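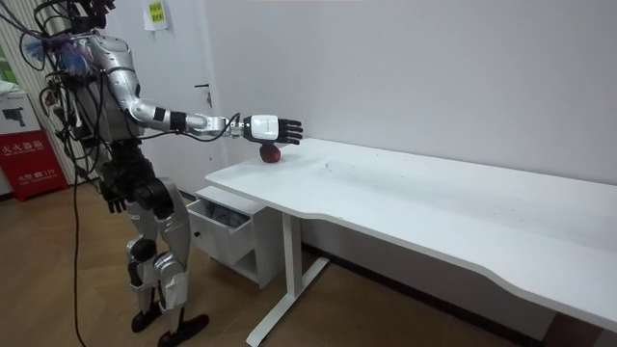
Robot hand over an apple

mgolob
Anyone done the August exchange at Colham? I got the offer but only 13 of my credits would transfer, and my advisor wants an answer soon.

sakda_p
Went last year. Loved it – the housing fee is 900 a term though, so budget for that!

jirayuk
I'd skip it. 13 credits is basically a lost semester.

sakda_p
Depends on your major. Mine took 33 after I appealed with the syllabus.

mgolob
Oh, I didn't know you could appeal. Who do I email?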